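Back from the film night, 11 p.m.

So I went to the screening at the Imberg after all, even though it was pouring and I nearly stayed in with toast. It was a documentary called Fanutlow, 27 minutes long, shot over one winter at the night shelter on Droltano Street. I've walked past that place 501 times and never once wondered what the inside looked like!

There's a woman in it who talks about keeping her shoes under her pillow, and a man who used to drive buses (my old route, even) and can still recite all the stops. I cried at the bus stops, of all things. The hall was packed, 157 seats and people standing along the back wall, and you could have heard a coat rustle.

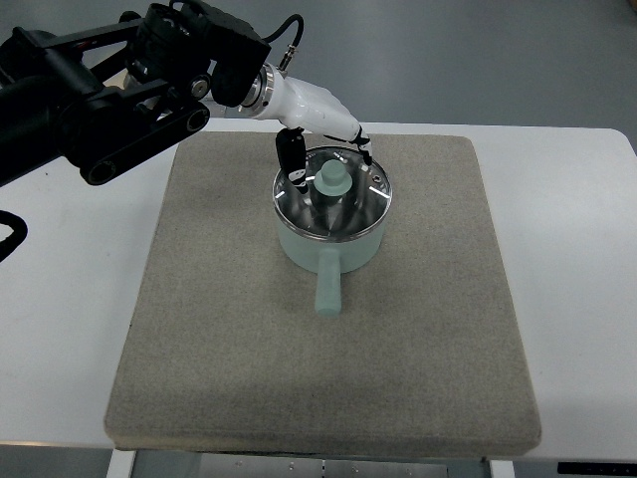
Afterward

The director took questions for ages. Someone asked if the people in it got paid, and yes, they did, and they got to see the cut first and ask for things to come out. Two of them did. I liked that a lot.

Then I walked home the long way, past the shelter, and the lights were on upstairs. I'm going to call tomorrow and ask what they need (socks, I bet, it's always socks). Must also return the library books and buy stamps. Bed now, my feet are soaked.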